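Hello again from the back bedroom, which is now officially the sewing room (the spare bed went in June and I don't miss it one bit!).

I promised last time I'd write about mending, and then I got distracted by the tomatoes, so let's do it now. A few of you wrote in after the piece on darning socks to say you'd love to mend more but your stitches come out lumpy, or the thread knots itself into a bird's nest, or you get halfway down a ripped seam and lose the will to live. I've been there. I spent most of last winter there, if you want to know the truth.

My big change this year was thread length. I used to cut a piece as long as my arm span so I wouldn't have to rethread, and I spent more time picking out tangles than sewing. Now I measure from my fingertips to my elbow and stop. Yes, you thread the needle more often. But the thread doesn't fray and it doesn't wrap around the lamp, the cat or the arm of the chair. Ludivine Vidal, who taught the class I took over in Cluton, made us all cut our threads in half on the first evening, and there was a fair bit of grumbling until we started sewing. 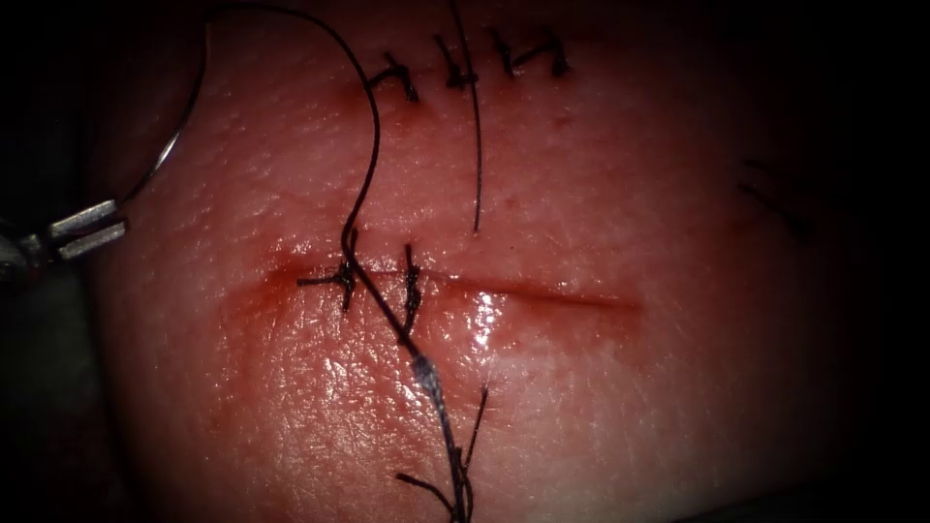 She also got me to slow down on tension. I was yanking every stitch like I was tying up a boat, and then wondering why my pillowcases puckered. Pull until the two edges meet, and then leave them alone. If you run your finger along the seam and it feels like a row of little hills, it's too tight. I unpicked one hem 4 times before I believed her, and the fifth go came out flat as anything.

Now, needles. I know I go on about needles. Most of us are using one that's far too big, usually whatever was left in the tin, and then pushing a hole through thin cotton that you could post a letter through. Buy a mixed pack, try the small ones, and get a decent lamp while you're at it. I do my fiddly work right after breakfast now, when the light comes in on my left side, and save the buttons for the evening with the radio on.

Wouter Aerts wrote in from Pirnside to ask whether it's worth mending a work shirt that's gone at both elbows. I say yes, Wouter! Patch it on the inside first with something soft, an old sheet is perfect, then sew down the worn edges by hand so they don't spread. It won't look new, but you'll get another couple of years of gardening out of it, and patched elbows look rather nice once you stop fussing about them.

My own pile is down to a linen skirt, a tea towel I'm sentimental about, and the lining of my good coat, which I keep moving to the bottom of the basket. If anyone has done a coat lining without taking the whole thing apart, please write and tell me how. I'll put the best tips in the next one, along with the pattern for the pincushion some of you asked for.

Recent items
Darning socks without a mushroom
The great button sort-out
A visit to the fabric market in Ellis
What I did with the spare bed
Tomatoes, and why I gave up on the greenhouse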